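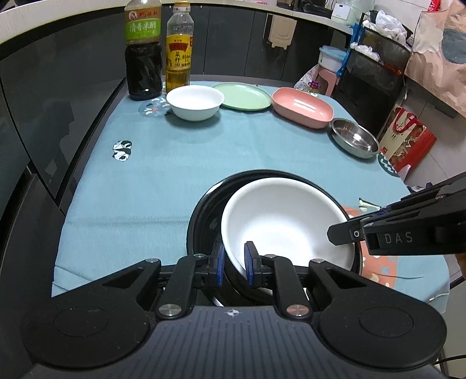

white bowl, black pot, the blue tablecloth

plinness_fan44
Posted 29 Jan 2025
OK so I need opinions on soaking beans. My mother-in-law swears by an overnight soak, I've been skipping it since August and my black beans taste better, plus the broth comes out way darker. Am I nuts? I get the Esteves ones in the 2 lb bag if that matters.

cenura
Not nuts. I quit soaking ages ago. Salt in the water from the start, low simmer, lid cracked. Mine take 2 hours, sometimes closer to 3 if the bag's been sitting in the pantry a while.

drosusix979
Gotta disagree, sorry. Black beans, fine, skip it. But try that with garbanzos and you'll be eating dinner at midnight! I soak everything in salted water and the skins stay whole — no blowouts. Also my stomach is a lot happier, and yes I know people argue over that.

plinness_fan44
Hmm, the skins do split on me. I figured I was boiling too hard.

cenura
You probably are. Turn it down till it barely bubbles. And salting the soak vs. salting the pot, I've done both and couldn't tell you which was which.

drosusix979
I could tell! But do the quick one if you're lazy like me on weeknights: boil two minutes, kill the heat, leave it an hour, drain.

cenura
Don't drain black beans!! All the color goes down the sink.

plinness_fan44
Ok trying half and half this weekend, one pot each way. Does anybody put the onion in whole or chopped?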